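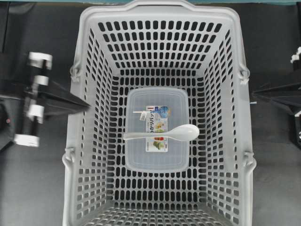

Can a machine do shop-floor chores without supervision yet?

Only the narrow ones, and slowly. Rigid goods of known size are handled well; thin, shiny or see-through items still need a person standing by.

3. Discussion

Our trials at Tikeldale covered 4 chores: shelf facing, basket emptying, bagging and returns sorting. Of 1000 attempts, nearly 600 were finished with no help. Basket emptying was the weakest. Slotted walls confused the depth readings, and light items slid when touched – a fault Mfinanga had already noted in January.

Murakami's timing sheets (Appendix B) show that a shop assistant was faster at every chore. Bagging came closest. The returns figures should be read with care, as the Skerkon scanner was replaced midway through that set.

Further work: repeat basket emptying with a lower approach angle.

R. Mizuno, G. Aoki
Submitted 25/04/2021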